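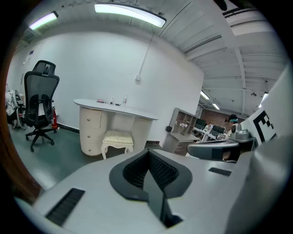
Notícias da companhia – março

Correria total por estes lados, por isso vai em modo telegrama.

A digressão de "Medidov" está fechada. Três localidades, a última é Dulldale, onde nunca fomos e onde o palco tem menos 2 metros de boca do que o nosso. O cenário do segundo acto não cabe inteiro. Vai só a metade da escada, o resto faz-se com luz. Quem entra pela esquerda alta passa a entrar pela plateia, já avisámos o elenco mas fica outra vez escrito, para não haver surpresas na véspera.

Bilhetes: em Dulldale a sala leva 100 pessoas e pronto, não há cadeiras extra nem lugares de pé. Sócios têm 10 bilhetes reservados por sessão até ao fim do mês, depois vão para a bilheteira como os outros. Reservas por mail, por favor, não por mensagem para o telefone da companhia que ninguem consegue acompanhar aquilo.

Ensaios. Passam todos para as 20h30, sala de cima. O ensaio corrido com figurinos é o único que começa mais cedo, às 18h, e precisamos do coro completo desde o inicio. Texto decorado. A sério. A cena do julgamento continua presa por fios e a deixa da carta perde-se quase sempre, quem a tem sabe quem é.

Figurinos: faltam casacos compridos escuros, tamanhos grandes. Se alguém tiver em casa e puder emprestar até maio, agradecemos muito. As botas já apareceram (estavam no baú da "Zarei", claro).

Por falar em "Zarei": a reposição fica para o outono. Não há datas. Houve quem perguntasse se mudava o elenco, em princípio não, mas a música vai ser refeita, a gravação antiga está mesmo no fim.

Oficina de voz com o grupo Arkora, uma tarde, das 14h às 18h. Duas turmas, iniciados e quem já fez. Custa 30 euros, metade para sócios com quotas em dia. Roupa confortável, água, nada de perfumes fortes. Inscrições abertas, a turma de iniciados está quase cheia.

Ainda as quotas: quem não pagou o ano passado tem de regularizar antes da assembleia, senão não vota. Dá para pagar na bilheteira em noite de espectáculo.

Programas de sala seguem para a gráfica esta semana. Emendas aos nomes só até lá, depois fica como está.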